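Learning to be somebody else's hands

April 2020

Print this entry | E-mail this entry

Another whole day spent puppeteering. I drove the arms, the arms did the thing, the recorder ran, and I put the bits back where they had been and did it again. My left shoulder has gone stiff in the same place as yesterday.

The job at present is tidying. Pick up a pen, put it in a basket, go home. Pick up the next thing. The people at Delach who sold us the software call this "teaching", and I have tried to be fair to the word. When I taught my niece to tie her shoes she looked at the laces, then at me, then got it wrong in a way that told me what she had misunderstood. The arms give me nothing of the sort. I move and they move. Whatever is learnt gets learnt later, overnight, on a machine I have never seen in another building, and what comes back is a file with a number on the end.

Gallelico want 4000 good runs before they will look at it. We have 1576. I worked out at lunch what that means in weeks and then wished I had eaten my sandwich instead.

"Good" is the part I keep chewing on. A run is good if I finish it and don't drop anything. So I throw away the clumsy ones, where the pen rolls off and I have to chase it, and I keep the smooth ones, where I have already had 112 goes at it and could do it half asleep. Then everyone is surprised when the arm meets a rolling pen and just sits there with its fingers open. I said this in October and was told the next version would cope. We are three versions on.

I tried doing it by hand this morning as well, taking hold of the arm and pulling it through the move. It feels more honest than the remote set, you can tell when the joint is fighting you. But then your own arms get in the way of the cameras, and the recordings are rubbish. Back to remote control by eleven. There is a small delay on it, too small to complain about and quite big enough to make me overshoot on the pliers.
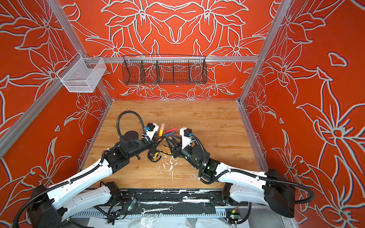 Pens I can do. Pliers and anything with a curve to it I still don't trust, and the baskets hang far enough back that one lazy reach ends with a finger against the mesh. I had a go at two-handed passing after tea, left gripper to right, and the two of them tangled like people trying to shake hands with the wrong arm. I marked it as failed. It was probably the most useful run of the day and it will go in the bin with the rest.

The Stisik lot have a video going round where theirs clears a whole table in one go. It's a lovely video. I'd like to know how many tries they had and who was standing just out of shot.

Tomorrow the same again, with the start positions shuffled. I must ask about a better chair.

Filed under: work moans, machines, diary
3 comments

abubakar_w wrote:
Keep the failed ones in a separate folder! We binned ours for a year and regretted it.

tinpot wrote:
Sounds like my old job on the packing line, only you get a chair.

mossyside wrote:
What happens to you when it reaches 4000?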